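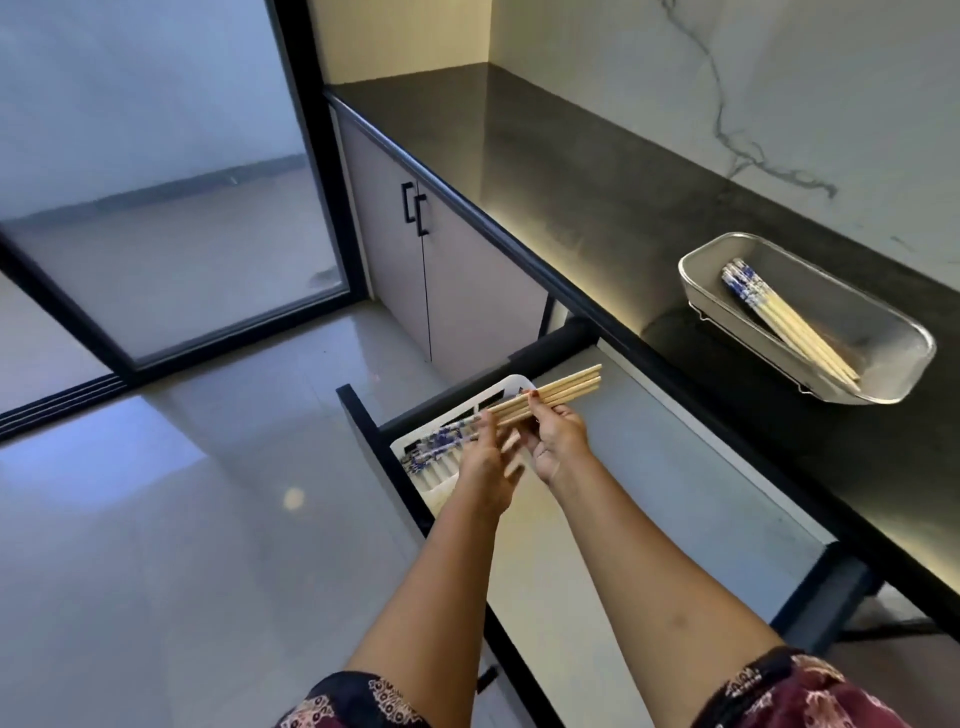 Page last changed: 5 July 2022

Unit 6 - Moisture and movement in wood

6.1 Why this unit comes before joinery

Wood takes up and gives off water for as long as it exists. Most failures in small wooden goods (splits, loose joints, warped panels) trace back to moisture content that was wrong at the time of making. Chopsticks, spoons and other plain kitchen pieces are a convenient scale to think about, as they are thin, have a lot of surface for their volume and respond quickly.

6.2 Moisture content

Moisture content (MC) is the mass of water in a piece divided by its oven-dry mass, given in percent:

MC = (wet mass - dry mass) / dry mass x 100

The divisor is the dry mass. Values above 100 percent are therefore possible in fresh-cut sapwood of light species.

Worked case. A test block from the Lougher stack weighs 892 g when cut and 600 g after oven drying. The water lost is 292 g, and 292 / 600 x 100 gives an MC of 48.7 percent. This block is well above fiber saturation, which for most species lies near 30 percent.

6.3 Free water and bound water

Free water sits in the cell cavities. Removing it makes the wood lighter but does not change its size. Bound water is held in the cell walls. Shrinkage starts once the free water is gone and the walls begin to dry. In the outer layers this happens early - a thick board can have a shrinking shell and a core that is still fully swollen. Surface checks form at this stage.

6.4 Direction

Shrinkage along the grain is very small and is ignored in this course. Shrinkage across the grain is larger, and tangential movement is commonly close to twice the radial figure. Consequences:

Flat-sawn boards cup away from the heart side as they dry.
Square stock cut with the rings running corner to corner dries to a diamond.
Thin sticks with sloping grain bow, and may twist if the grain spirals.

6.5 Equilibrium

Left long enough in steady air, a piece reaches equilibrium moisture content (EMC). EMC depends mainly on relative humidity and to a lesser degree on temperature. Heated rooms in February give the lowest values of the year in our climate. Stock from the Drernside shed should be brought indoors and stickered before it is worked. Record its mass on the log sheet until two readings a week apart agree.

6.6 Exercises

1. A block weighs 284 g after oven drying. Find its wet mass at an MC of 30 percent.
2. Sketch the end grain of a flat-sawn board before and after drying. Mark the heart side.
3. Explain why a coat of wax on the end grain reduces end checks.

Bring your log sheet to the next session. Unit 7 covers pin meters and their correction tables.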